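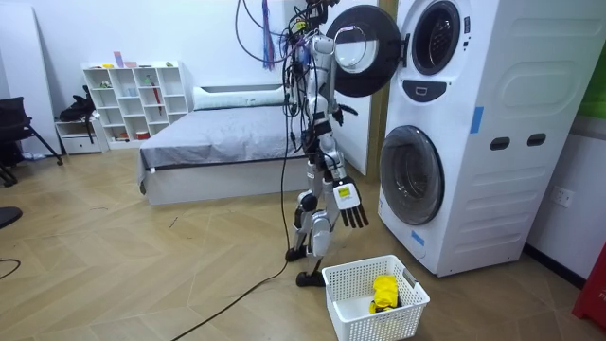
January, 7:40 am, dye bench, Wesby wool

Batch 12 out of the pot and it's gorgeous! Deep rusty orange from the Mabula eucalyptus leaves, no mordant, and the colour went right through the skein. Nafula reckons it beats anything we got from the bark (I agree). 211 g of leaf this time, simmered low, left in overnight. Usman's grey fleece is next, I can't wait to see it over a darker base.

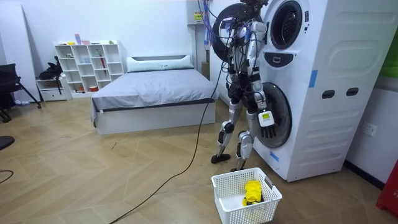 Does rainwater make a difference?
Our tap water dulls the orange a bit, so I'm sticking with the tank.

Still to do: label the skeins, rinse the 2 alum samples for Rangi.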